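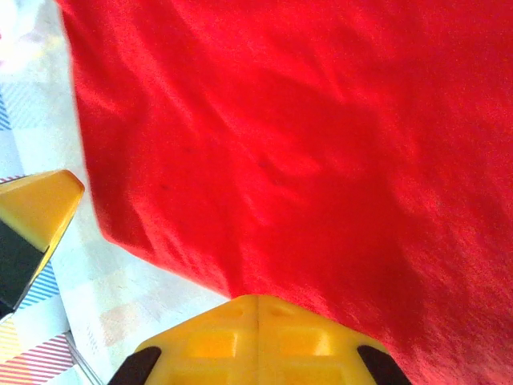
Just buy another one, a reader wrote in after my last piece, it's a blanket, you can get two of them delivered by tomorrow for what you'd pay some lady with a sewing machine. Fair enough. That was the whole message, no greeting, no name. I've been arguing with it in my head for a week, mostly on the bus, so now you get the argument too.

Start with the money because that's where everybody starts. The repair counter at Traltach closed in September. Back wall, past the zippers, you took a number. They'd rebind a blanket edge, patch a coat lining, turn a collar. Prices on a card taped to the register. Now it's a wall of seasonal pillows. The nearest place that does the same work is across Tavbridge, two buses, and yes, it costs more than a cheap new throw. I checked. The reader is right about that part. I'm not going to pretend the math comes out my way.

But the math is rigged a little, isn't it. The new one is cheap because it's made to be cheap for one winter. Thin. Goes hard in the wash. Then you're back on the site looking at the same picture of the same couch. I bought one from Starden four years ago, can't even tell you the color, gray something. Seams went first. Then the middle. I used it to wrap a lamp when I moved and left it in the box.

Meanwhile the good wool one from before that is still on the bed. It has a patch on it the size of a playing card. Not pretty. Warm though.

And this is where people write in and say well good for you, you have time. I don't have time! I'm writing this at the kitchen counter with my shoes on. The patch took one evening and I was watching something while I did it. I'm bad at it. My stitches look like a fence after a storm. It holds.

What bothers me more is that we stopped teaching it, then turned around and called it a hobby. Mending used to be a chore, like dishes. Dull. You did it because there was a hole. Now it's a workshop with wine, 129 dollars, and you go home with a tote bag. I got the flyer from Ojo, the new craft place on the corner, very nice paper. Beginner's visible mending. One hundred and twenty nine dollars to learn what my school taught for free in a room that smelled like irons. I don't blame Ojo, they've got rent to pay. I blame whoever decided a needle was less worth knowing about than the fourth kind of standardized test.

Boys too, before anyone asks. All of them. Sew a button, darn a heel, close up a seam. A few weeks of class time, tops. I'd trade most of what I remember from ninth grade for it and I don't remember much.

The other thing I hear is that fabric now isn't worth fixing. Partly true. Some of it really isn't, it pills and stretches and there's nothing to put a needle into. Fleece is a pain. Felted stuff is easy, it doesnt fray, you can cut a patch with kitchen scissors and nobody's the wiser. Sheets are easy. Jeans are work but they pay you back. Learn which is which and you start to shop diffrently, you turn things inside out in the store and look at the seams, and the staff look at you. Let them.

So here's what I'd like. Not a movement, please, no logo. A repair counter in a store that sells fabric. One machine, one person who's paid properly, a card with prices. The library has a room that sits dark most evenings and could have a table in it and a box of thread. The city spent 100 dollars a sign on those recycling signs, there's one on every block of my street, and not one of them says fix it first. Textile drop box, sure. I've used it. Feels great for the length of the walk home. Then you wonder where it all goes, and the answer is mostly somewhere else, to be somebody else's pile.

To the reader, then. You can buy another one. I've done it, I'll probably do it again some February when I'm tired and the heating's acting up. But you wrote it like there wasn't any other answer, and there used to be one, at the back of the store, past the zippers, and the wait was never even that long.

Comments are open till the weekend. If you know someone in Tavbridge who still relines coats, please post the address. Mine's going at both pockets.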